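Progress report to the Lehtinen Fund
Stistelton Water Watch, well and spring testing
Prepared by Urho Mustonen

Dear friends at the fund,

It has been a full season since I last wrote to you at any length, and I am glad to say there is a good deal to tell. When we spoke in the spring we were still waiting on sample bottles and the Tomeo road was closed at the bridge, so I could only promise you that the work would get going. It did get going, a little later than I wanted, and the grant you gave us has gone mostly where we said it would.

You will remember that the plan was to offer free nitrate and bacteria testing to 100 households on private wells in Stistelton and out along the Tomeo side of the valley. We have now tested every one of them. The last set of bottles went to the lab on a Wednesday, and I drove them over myself because the courier had already left and bacteria samples don't keep. Of those wells, 10 came back over the drinking water limit for nitrate, and four showed coliform bacteria. All the households got a phone call from me before they got the letter, which took up most of my evenings for a while, but I would do it the same way again. A letter with a number on it frightens people, and they have questions that a letter can't answer. (The one I heard most often was whether boiling helps with nitrate. It does not, and in fact it makes the nitrate a little stronger as the water steams off, so we have put that in large type on the new handout.)

The high nitrate results are nearly all in the low ground below Mendelell, where the wells are old and shallow and the soil is sandy. I don't want to say more about the cause than we know. There are fields up the slope and there are also a lot of aging septic systems, and our testing can't tell one from the other. What I would like is a second round at the same wells after the spring melt, and you will find that in the request at the end of the budget sheet.

Three of the wells with coliform have been disinfected and retested, and they came back clean. The fourth has a cracked cap and needs a proper repair before anybody bothers with chlorine. The family is on bottled water for now and the well driller has promised them a visit in November, weather allowing.

On the money side, we are 10 percent under on lab fees, thanks to the lower price for sending samples in batches, and over on fuel. I had figured the driving on a map, and the map doesn't show you how often a person forgets you were coming. I would like your permission to move the lab savings across to cover the fuel and to print more handouts. The library and the feed store both ran out.

One thing has not gone well. We had hoped to hold two evening meetings, and only the Stistelton one took place. The hall at Mendelell was booked straight through the fall, and I left it too long before asking. I have now put our name down for a date after the holidays, and I will send it to you as soon as it is settled, in case any of you would care to make the drive. There will be coffee, and I am told there will be pie.

Thank you again for your patience with us and for the kind note you sent over the summer. Please call if any of the figures are unclear. I am generally at my desk until four.

With warm regards,
Urho Mustonen
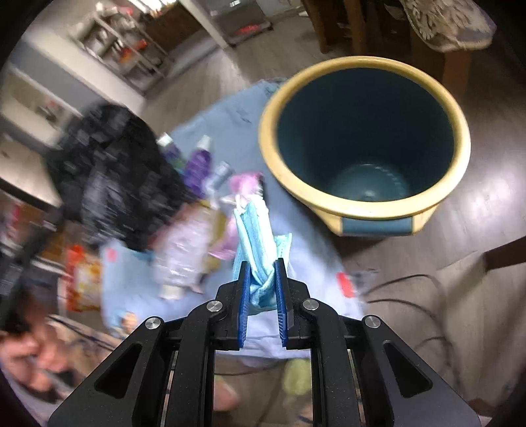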